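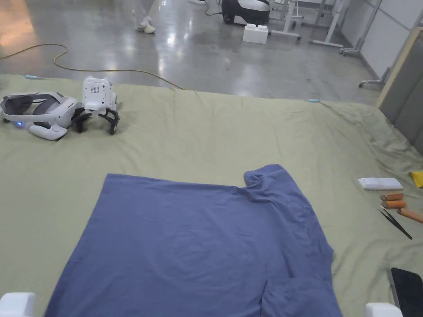 Blue T-shirt face down on the table cloth, sleeve corner bunched up.

Ticket subject: Shirts won't fold square, cloth underneath keeps creeping
Product: Marcombe table cloth, large
Opened by: Mimoza Petkov
Opened: 1 January 2024
Status: Open, waiting on customer

Hi there, and happy new year to whoever picks this up! I bought one of your big Marcombe cloths to fold shirts on and I'm having an awful time with it, so I'm going to put everything down in one go and you can tell me which bit matters.

I've got nearly 300 T-shirts to fold for an order that goes out at the end of January. They're all plain, all short-sleeved, and they need to end up as neat rectangles that slide into a bag 12 inches wide. I've folded plenty of laundry in my life and I did not expect this to beat me. But the rectangles keep coming out as lopsided little parcels, wider at the hem than at the neck, and about every third one has to be shaken out and started over.

My theory is that it's the cloth. The first fold is fine. On the second fold I bring the other side across, smooth it down with the flat of my hand, and the cloth travels along with the shirt. So now there's a wrinkle under the shirt, and the shirt follows the wrinkle, and whatever I had lined up isn't lined up anymore.

What I've tried so far:

Ironing the cloth. Looked lovely for the first few shirts, then went right back to how it was.

Washing it cold with no softener, in case there was some kind of finish on it from the factory. Couldn't tell any difference, and then I had to iron it again (big cloth, small ironing board, not my favorite evening).

Turning it over. Seemed a tiny bit grippier on the back but I may be kidding myself.

Folding from the other side of the table. I only tried that because I was annoyed.

Reply from Urnport support

Hi Mimoza, thanks for all the detail. Could you tell us whether the cloth is clipped or tucked at the edges, and what it's lying on? Also, which folding method are you using, and do the shirts come out of a dryer or out of a carton?

Mimoza Petkov wrote

Just a couple of small light-blue clips, otherwise it's laid over and hangs where it hangs. I've got it straight over the tabletop with nothing in between.

The shirts come out of a carton, packed flat, and they have that carton crease down the middle that doesn't match the real middle of the shirt. I wonder if that's part of it. I was using the crease as my center line for the first couple of days, and when I measured one, the crease was a good bit off to one side. So that one's on me.

Method is the one on the Cusora card, the printed sheet that came with the folding bags. Shirt face down, one side in, sleeve back on itself, other side in, sleeve back, then hem up to the collar in two goes. The sleeve step is where I lose it. If I fold the sleeve back before I've flattened the side, the corner bunches into a little ridge, and then the whole stack leans because every shirt has a lump in the same place.

I also tried the roll, where you skip the rectangle and just roll the whole thing up from the hem. Quick, and kind of fun, but the middle comes out fat and the ends go floppy, and it will not go in the bag without a fight. 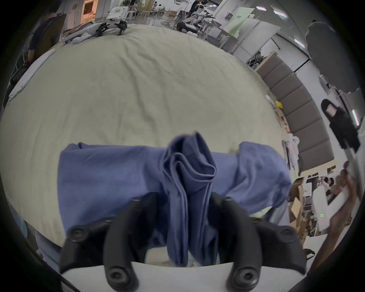
Does it matter which side I fold in first?

Either side works, as long as you start with the same one every time. The stack comes out more even that way, and you get faster at it.

Mimoza again, next day

OK, so I've been starting on the left every time and I'll admit the stack is better. Still not good! I put a cotton blanket between the tabletop and the cloth and that made it worse, much worse, it was like folding on a pillow. Don't suggest that one to people. Took it off again after maybe ten shirts.

Then I pulled the cloth tight at both ends and taped it underneath with masking tape. That held for most of a morning. The tape lets go at the corners first and after that you're back where you started, only with bits of tape on your sleeves. I have better tape somewhere in the storage unit over at Obradović but I haven't been out there to get it.

One more thing I noticed is that it's a lot harder when I drop the shirt down in a heap and try to spread it by tugging.

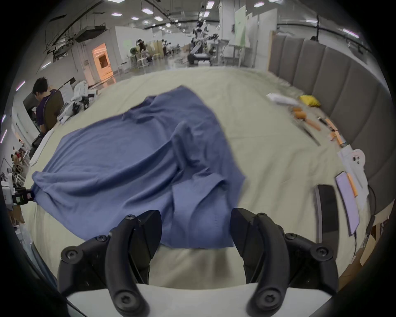
If I hold it by the shoulders and let it fall away from me, hem first, it lands nearly flat and I only have to nudge the sides. Tugging drags the cloth every single time. I don't know how I got this far in life without noticing that, but there you go.

So now I do shoulders, drop, nudge, then a sweep with my forearm from the collar to the hem, always in the same direction. The sleeves get flattened before anything gets folded. It's slower per shirt and quicker overall, with hardly any to redo.

Reply from Urnport support

That all sounds right, and please do keep the forearm sweep. For the cloth itself, we'd suggest a thin non-slip liner, the sort sold for kitchen drawers, laid in strips under the area where you fold. You don't need to cover the whole table. Spring clips along the edges will hold better than tape if your tabletop is thin enough to take them. Would you try both and let us know how the cloth is sitting?

Mimoza Petkov wrote

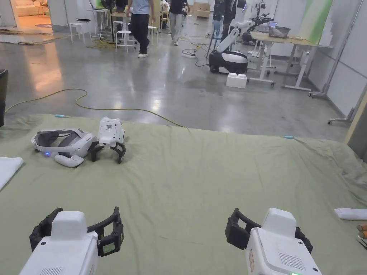

Liner strips are on order and the clips are too, so I can't report on either yet. In the meantime I've been smoothing the cloth by hand before each batch, and it doesn't last. The surface is wrinkled and creased pretty much all over again, and the far edge has that soft ridge along it where the fabric bunches up. I only really need one flat patch the size of a shirt, so I can live with the ridge if it stays back there, but I'd like to know whether that edge should be lying flat on a cloth this size.

Would a heavier cloth be a better bet? If you'd swap this one for a thicker version I'd pay the difference. Washed twice and ironed more than that, so I understand if it's too late to send back.

Please leave the ticket open until the clips get here. I've done the small sizes and I'm starting on the mediums tonight.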